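LIKAMTON TECHNICAL INSTITUTE
Department of Industrial Design

Print this page | E-mail this page

Design for Assembly: Handout to Accompany the Lecture on Pegs, Slots and Cutouts
Instructor: Corrado Bassi

This handout covers the material presented in the Tuesday lecture and should be read before the practical session. Students are expected to bring a printed copy, a pencil and a steel rule.

1. Purpose of an assembly board

An assembly board is a flat base on which separate parts are placed, inserted or stood upright. Boards of this kind are used in training rooms, in assessments of hand skill and in the early stages of product development, when a designer wishes to study one kind of fit without building the whole product. The board brings several fitting tasks together on one surface, so that they can be compared under the same conditions.

For the course project, each pair of students will design a board with at least 2 kinds of fit. The Cattaneo workshop will cut the bases. Drawings must be submitted in December, before the workshop closes for the break.

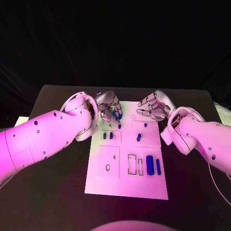
Contrast between the part and the base is the first matter to settle. A part that is close in color to its base is harder to find and harder to align, and the user will slow down for reasons unrelated to the fit being studied. Blue cylinders on a white board remain distinct even under strong pink light, where the white itself takes on a pink and lilac cast. Students should check their own color choices under more than one light source before submitting a drawing. Gloss should also be considered. A curved top that returns a bright highlight may help the user judge where the part is, but a glossy base can hide the edge of a cutout.

2. Kinds of fit

Clearance fit. The part enters the opening freely. This is the usual choice for round parts on a first board. Specify the clearance on the drawing and do not leave it to the workshop.

Locating fit. The part enters with light guidance and stays where it is put. A small chamfer at the mouth of the opening is recommended.

Interference fit. The part must be pressed home. Interference fits are not permitted in this project, as repeated pressing damages the base. The Troten test block shown in the lecture was withdrawn from use after 3,000 insertions, by which time the opening had worn into an oval.

3. Spacing and hand room

Spacing is measured between the outer edges of neighboring parts and not between their centers. The distinction matters most where tall and low parts are mixed. Each part needs enough free room for the fingers to close around it and open again.

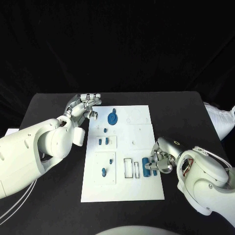 Hand room is the space the fingers occupy outside the outline of the part. Beginners tend to leave it out of their drawings altogether. A cylinder lying on its side requires room along both flanks, and the fingers that wrap around it may meet whatever stands next to it. On the white board, one finger touches a small blue peg just to the right of the cylinder being held. When laying out your own board, draw the hand room as a dashed line around every part and look for places where a neighboring part crosses it. Where an overlap is intended, write this on the drawing.

4. Outlines and raised features

An outlined section tells the user which parts belong together. Engraved lines should be shallow and of even width. Raised plates may be used to change the height at which a part is placed, but they also cast shadows and can conceal a low opening behind them.

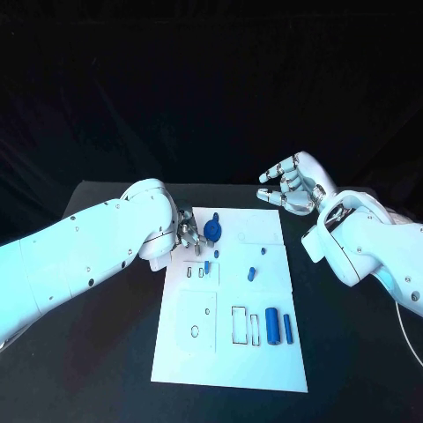
Outlines should be drawn before the openings are positioned. Students who work in the opposite order often find that the sections are crowded on one side and bare on the other. The full outline plan is to be shown at a scale of 1:1.

5. Submission

Submit 2 copies of the drawing and one parts list. The written statement may be up to 10 pages, including sketches. Use the Zullport title block, available from the department office. Late drawings will be placed at the end of the cutting schedule.

Print this page | E-mail this page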